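News > Parside and district > Community

Evening calligraphy course finds a permanent home in Parside

3/30/25

The Chinese calligraphy course which has moved between four different rooms in the last three years will stay in Parside from now on. The Drikano Centre in Kumdale Road has agreed to give the course its upstairs room on a fixed evening every week, and the first lesson under the new agreement was held this month.

The teacher, Tania Pathirana, began the course in the back of a stationery shop. When the shop was sold the group moved to a school, then to a church hall, and last winter to a room over a bakery where the heating did not work well. Several students stopped coming at that time, and she was afraid the course would have to close.

"Each move, we lost people," she told this newspaper. "They did not get tired of calligraphy. They only did not know where to go, or the bus was not the right one. Now I can put the address on paper and it will still be correct after the summer."

Beginners start with single strokes and go on to short phrases of four characters. Many of these phrases are wishes which people hang in a home or a shop, above all at the New Year. One of the most popular is "ba fang lai cai", 八方来财, which wishes that wealth may come from all eight directions.

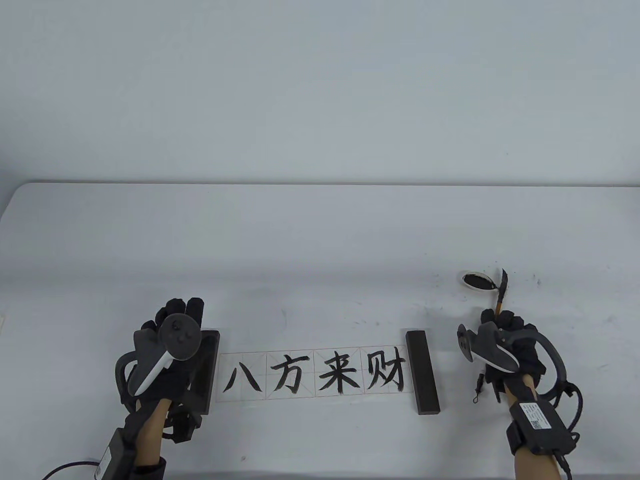 What the students learn

The course lasts ten weeks and it is repeated three times in the year. No knowledge of Chinese is needed. In the first weeks the students practise the horizontal stroke, the vertical stroke and the dot, and they learn how to hold the brush upright and how much ink it should carry. Ms Pathirana says that most adults press too hard in the beginning, because they are used to ballpoint pens.

From the fourth week they write whole characters on paper with a printed grid. The lines help the student to see where the middle of the character is and how much space to leave on each side. Plain paper comes only at the end of the course, and some students prefer to stay with the grid much longer.

Each student also chooses one character to repeat during the whole ten weeks. The first and the last sheets are kept together in a folder, so that the student can compare them. "It is a quiet kind of homework," said Sanaa Tahiri, a pharmacist who joined in August and is now in her second course. She chose the character for "forever", 永, which teachers have used for centuries since it contains the basic strokes. "My children ask me why I am writing the same word again. Then one evening they also wanted to try, and I had to buy more ink."
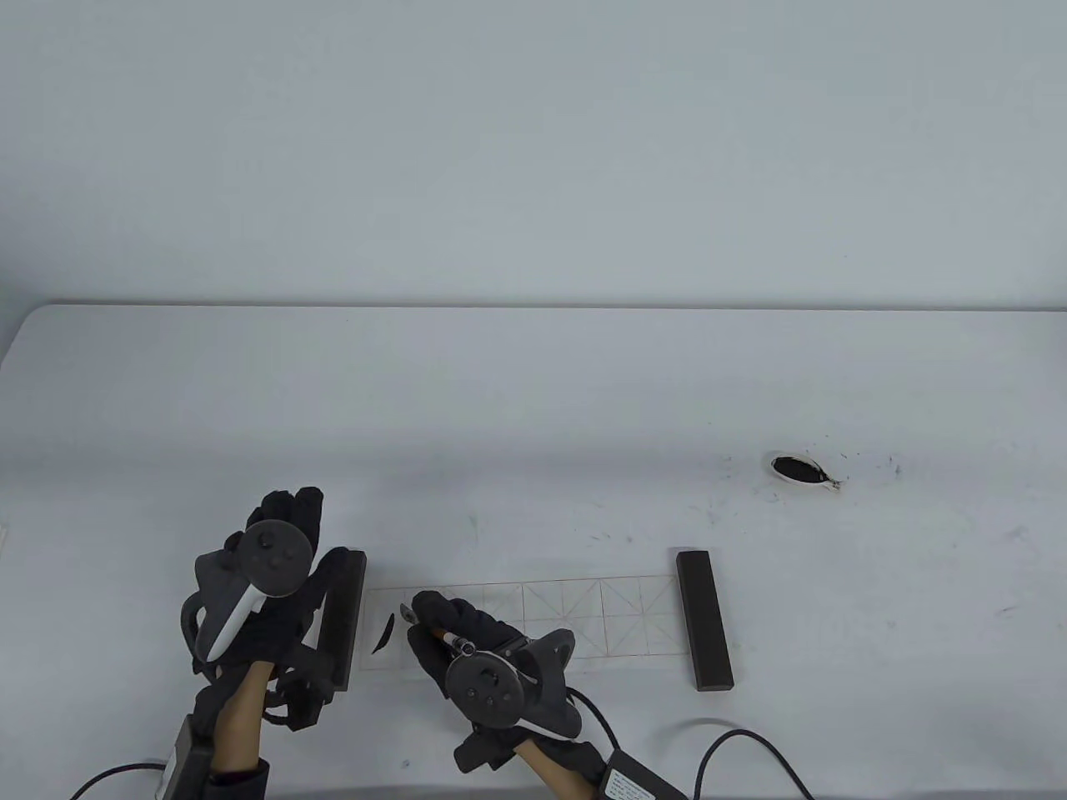

Brush work over a paper grid.

The price of the course is not changed by the move. Students pay for the ten weeks together, and the paper is included. Brushes can be borrowed for the first two lessons, but after this everybody is asked to bring their own. The framing shop Lukoševičius, on the corner of the market square, has offered a lower price to students who want to frame a finished work.

The centre has also promised a cupboard with a lock, which may sound like a small thing. Until now Ms Pathirana carried the ink stones, the felt mats and the paper up and down the stairs herself every week - and the paper alone is heavy. She ordered 2000 sheets for this year, and in the bakery room they had to stand in the corridor.

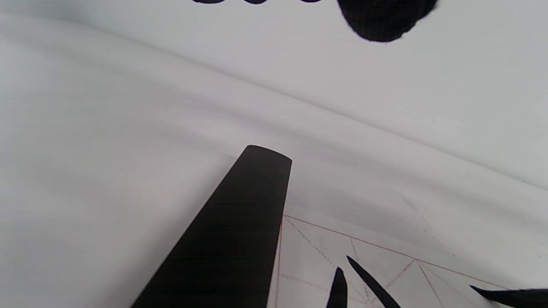
The building itself has a long history. The oldest part was built in 1731 as a grain store, and the upstairs room still has the wide doors through which the sacks were lifted. It was repaired after a fire and later used as a library, until the library moved to the other side of the river. Today there are also a choir, a chess club and a language café in the building, and the centre says that roughly 400 people use it in a normal week.

An exhibition of the students' work is planned for the end of the present course. It will hang in the entrance hall for two weeks, and visitors will be able to try a brush at a small table. Ms Pathirana hopes that the former students will come too, also those who left during the moves - she has kept their folders.

There are still a few places in the next course. Those who are interested can write their name on the list at the reception of the centre, or ask there for a form. Children from the age of twelve may take part together with an adult. The room can be reached by lift from the side entrance, which stays open until the end of the lesson.

Recent items
Chess club looks for players for its second team
Kumdale Road closed at night for work on water pipes
Language café changes its opening hours
Market square gets new benches before summer
Choir invites singers to an open rehearsal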